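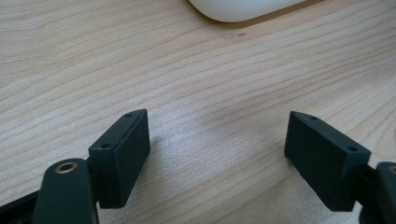 Handgreifer über der Tischplatte, Fingerbacken offen.

24.06.2024 – Bedarfsplanung Greifer, zweites Halbjahr

Stand nach Durchsicht mit Imre Szalai: Der Titel für Kleingeräte hat noch 3921 Euro frei. Davon gehen die Verschleißteile ab, bevor über Neues geredet wird.

Fingerbacken: bisher in Einzelstücken nachgefertigt, jeweils bei Bedarf. Das kostet jedes Mal Rüstzeit. Vorschlag: 12 Stück in einem Los, Geometrie unverändert, zwei Bohrungen oben wie gehabt. Material bleibt schwarz und matt, Glanz stört bei der Auswertung. Messingbuchsen für die Hebel gleich mitbestellen. Angebot Tridham liegt vor: 221 Euro für Backen und Buchsen zusammen, Versand enthalten. Paiva ist angefragt, bisher keine Antwort. Ohne Gegenangebot bis Monatsende geht der Auftrag an Tridham.

Offen: Toleranz der Buchsenbohrung. In der Zeichnung steht noch die alte Passung. Salvador Salgado korrigiert das, vorher nichts rausschicken.
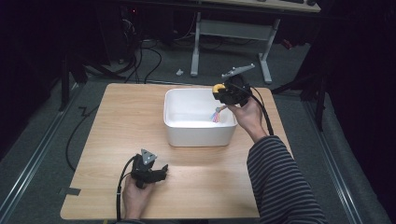 Für das dritte Greiferpaar sind zwei Varianten im Gespräch: Nachbau in der eigenen Werkstatt oder Kauf der fertigen Einheit bei Drakix. Der Nachbau ist im Material günstiger, bindet aber Salvador für drei Wochen, und die fehlen dann am Prüfstand. Bei beiden Varianten ist die Verkabelung extra anzusetzen. Jeder Greifer hängt an einem eigenen schwarzen Kabel, beim rechten läuft es im Bogen über die Tischkante nach unten, ein weiteres langes liegt links vom Tisch auf dem Teppich. Kommt ein Paar dazu, brauchen wir Kabelführungen am Tisch und eine Bodenbrücke. Beides fehlt in der Kalkulation vom Frühjahr. Die Montageplatten sind darin als gleiche Teile geführt, auch das ist für das neue Paar zu klären: eine Plattenform für links und rechts oder zwei. Ich bin für eine, dann reicht ein Ersatzteil im Schrank.

Behälter: weiße Kunststoffwanne weiterverwenden, keine Neubeschaffung. Als Reserve eine zweite in gleicher Größe, läuft über Verbrauchsmaterial und belastet den Titel nicht.

Zweiter Tisch: zurückgestellt. Imre will erst die Auslastung aus Lora sehen. Die Belegung ist dort nur bis Mitte Juni eingetragen, muss ich nachziehen.

Zu erledigen:
– Drakix: Lieferzeit und Einzelpreis der Kabelsätze erfragen
– Paiva: einmal nachfassen, schriftlich
– Zeichnung Buchsenbohrung, neue Revision (Salgado)
– Bodenbrücke: Länge am Tisch ausmessen
– Belegung in Lora nachtragen

Freigabe für das Backenlos kann Imre allein erteilen. Das Greiferpaar geht in die nächste Gerätebesprechung, Unterlagen dafür von mir.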